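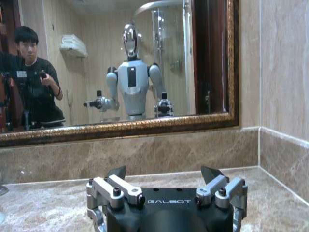

Members of the Samton Growers' Association are advised that the spring barley and bean forecast for the district was revised on 2024-06-13, following the second round of field returns. The revised estimate is lower than the one circulated in May, and the change is owed almost entirely to late drilling on the heavier land. Sowing on the clay farms north of Villari was held up by standing water, and many of those crops are short and uneven. Soil samples tipped out to dry on any flat surface, whether a barn bench or a marble counter with brown and white veining, have shown the same pale, tight structure below the top few inches. On the lighter ground the position is better, and winter wheat has come through with little loss of plant.

The association received 232 returns, and thanks all who completed the form. Those farms which have not yet replied may still do so before the next revision — late figures will be carried forward and not discarded. Returns should state the area sown, the date of drilling and the variety. Where a field has been resown, only the second sowing should be entered.

Bean crops remain the chief concern. Black aphid has been reported on the Patwary side of the district, mostly on headlands and beside hedges, and members are asked to walk their crops before ordering any treatment. Chocolate spot is present at low levels. The price offered for feed beans at Simedus has not moved, and merchants there have given notice that loads under 25 tonnes will be charged for separate handling from the start of harvest.

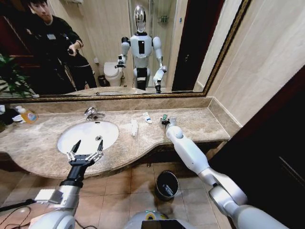
Farzana Ekanayake writes that the handling charge will fall hardest on farms with 50 hectares or less, which seldom fill a lorry from one crop, and asks whether neighbouring members might be allowed to combine their loads under a single contract. She adds that this was permitted in earlier seasons provided that the moisture readings were taken separately.

The office has put the question to the merchants and will circulate their answer with the next forecast. In the meantime, members who wish to share transport should give their names to Demetrius Esposito, together with the crop, the expected tonnage and the nearest hard standing. Storage at the Samton shed is limited to 585 tonnes in total, and space will be allotted in order of application.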